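Heko Curb Markers: Owner's Guide

Section 4. Looking Over Your Curb After Dark

By now you have unpacked your markers, sorted the short ones from the long ones, and (we hope) had a nice cup of something while reading Section 3. Before you push a single marker into the ground, we would like you to go out one evening and have a good slow look at the curb you are going to mark. It takes a few minutes, it costs nothing, and it will make the rest of this guide a great deal easier to follow.

If you can, choose an evening with some snow already down. A street you have known for years can look like a different place under a few inches of white, and the corners you would swear you could find with your eyes shut are often the ones that go missing first.

You will need:
Warm boots with a good tread
A flashlight
The sketch sheet from the back of this guide, and a pencil (pens tend to give up in the cold)
A helper, if you have one handy

CAUTION: Stay on the sidewalk or in your own yard while you look. Wear something light-colored or reflective, and do not step into the street to get a better view.

4.1 Finding the line of the curb

1. Stand at one end of the stretch you want to mark and let your eyes settle for a minute.

2. Shine your flashlight low along the curb, well away from drivers and from your neighbors' windows. You are looking for the top edge, which catches the light, and for the darker face underneath it.

3. Follow that edge as far as you comfortably can. Draw it on your sketch sheet, bends and all. It does not need to be a pretty drawing!

4. Make a small cross wherever the curb begins to turn. A gentle bend is easy to miss when street and sidewalk are both white, so take your time over this part.

5. Walk to the other end and do the whole thing again, looking back the way you came.

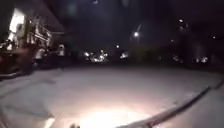 Figure 4-1. Snow-covered street with a gently curving curb on the right. Note the pale line of the top edge and the shadowed face beneath it.

On a curve like the one in Figure 4-1, the long markers (27 inches) are the ones to use, set closer together than you would on a straight run. Put one at the start of the bend, one at the end, and share the others out between them. Our own Jessie Dow, who has been answering customer letters since the days of the old wooden stakes, likes to add one extra just before the turn, and we have come around to her way of thinking.

NOTE: Tracks in the snow are not a reliable guide to where the curb is. Go by the edge itself, or by a measurement taken in better weather.

4.2 Allowing for bright windows

House lights and shop windows are lovely company on a winter evening, but they can play tricks on you. After you have looked straight at a bright pane of glass, the ground next to it seems darker than it is, and you may lose the curb for a moment.

1. Mark any brightly lit windows or porches on your sketch.

2. Turn your back to the brightest one, wait a little, and then look down along the curb again.

3. Look especially at darker spots farther along, such as recessed doorways. If the curb fades from view near one of them, give that place a marker of its own.

4. Circle anything low on the sidewalk that you cannot make out, and come back to it in daylight.

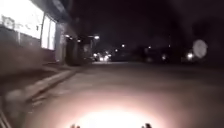 Figure 4-2. Curb and sidewalk beside a low building with lit windows. The line of the curb narrows as it runs toward the dark recessed section.

If your curb runs past a storefront, please speak to the owner before you place anything. Most people are glad to be asked, and they may know of a buried pipe or a drain that you do not.

4.3 Finishing your sketch

1. Back indoors, go over your pencil lines while the evening is still fresh in your mind.

2. Number the crosses from left to right as seen from your front door.

3. Compare your numbers with the markers in the box. The Dela Peña set covers a curb of up to 400 feet at the usual spacing. For anything longer, ask for extension pack 799.

4. Keep the sketch with this guide. You will want it again in May, when the markers come up, and once more the following winter.

CAUTION: Do not drive a marker into frozen ground with a hammer. If the soil will not take it, use the weighted feet described in Section 6.

When your sketch is done and you are happy with it, turn to Section 5, Placing the First Marker.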